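About Ibarra

Ibarra is a two-person shop that tests face creams, serums and sunscreens and writes up what happened. We started it because we had bought too many small jars with big promises on the lid. Our bathroom shelves were full and our faces looked the same as before.

We sell a plain moisturizer of our own, called Carano, and we'll get to that further down, including why you should be a little suspicious of us for selling it.

Who we are

Otis Holloway worked the counter at a department store long enough to learn the speech for every line they carried. He could tell you that a cream "visibly awakens tired skin" and he still can, if you catch him off guard. He does most of the testing and all of the arguing with press offices.

Wendell Abernathy used to write labels for a contract manufacturer. If you have ever read "helps reduce the look of" on the back of a tube and wondered how many people had to approve that wording, ask Wendell. He reads the ingredient lists and keeps the spreadsheet.

Neither of us is a dermatologist. We don't wear white coats in our photos. If a spot is bleeding, spreading or changing color, please close this page and call a doctor.

What we test

So far we have written up 381 products. Most got a shrug. A shrug from us means the product did what a cheaper product does, smelled nice while doing it, and cost more. Plenty of people are happy to pay for the smell, and we have no quarrel with them.

We buy at full price from ordinary stores. Brands write to offer us free boxes, usually with a note saying they'd "love our honest thoughts." We say no thank you. We did accept one, early on, from a brand called Girkalia, and the review we wrote of their night balm is still up with a warning at the top. Reading it now, it's clear we went easy on it. The balm was greasy and we called it "rich."

Each product gets used by both of us on one half of the face, with our regular cream on the other half, until the jar is empty. Yes, that means some reviews take months. Yes, readers complain that the packaging has changed by the time we publish. The packaging is the part most likely to have improved.

Things we don't believe

"Clinically tested" tells you that a test took place. It doesn't tell you how the test came out. When we ask to see the numbers, the usual answer is a brochure.

"Nine out of ten women agreed." Agreed with what? Often the question was whether their skin felt softer right after putting cream on it. We would also agree.

Before and after photos. Look at the lighting, then look at the eyebrows. If the eyebrows have been done in the second one, so has everything else.

"Chemical free." Wendell has asked us not to start on this one.

We also have doubts about ourselves. Two middle-aged faces in one climate is a tiny sample. If a serum did nothing for us, it may still do something for you, and we try to say so in each review even when we'd prefer to just be rude about the price.

About Carano

Carano is an unscented moisturizer in a white pump bottle. It makes dry skin less dry. It will not lift, plump, firm or erase, and we have turned down a distributor who wanted one of those words on the front.

We make it in runs of up to 200 bottles, and when a run sells out there is a gap until the next one. That isn't a clever scarcity trick, we just can't afford a bigger run. We don't review Carano on this site and we don't rank it against anything. We do think you should wonder whether selling it makes us meaner about other moisturizers. We wonder too. Otis checked the older reviews against the newer ones and says the tone is the same. He would say that, so read a few from each and decide.

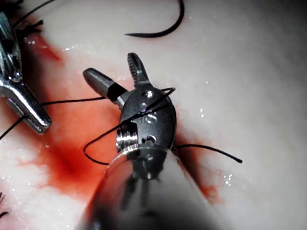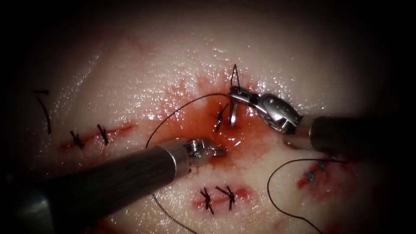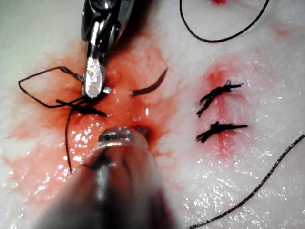
How we pay for this

There are 3 sources of money, listed here by size:

Carano sales.
Reader subscriptions to our newsletter, Zustitz, which goes out monthly and contains the reviews before they reach the site, plus complaints from Wendell about fonts.
A small class Otis teaches every June on how to read a label.

We carry no affiliate links. We tried them for one season and noticed we were suddenly finding nice things to say about toners.

Getting in touch

Use the contact form. Corrections go to the top of the pile, so tell us if we have an ingredient wrong and say where you found the right answer. Requests for a particular product are welcome, though the waiting list is long and we skip anything that claims to work overnight.

If you're writing on behalf of a brand, please send the study. The whole study, with the group size in it. We will read it before we reply.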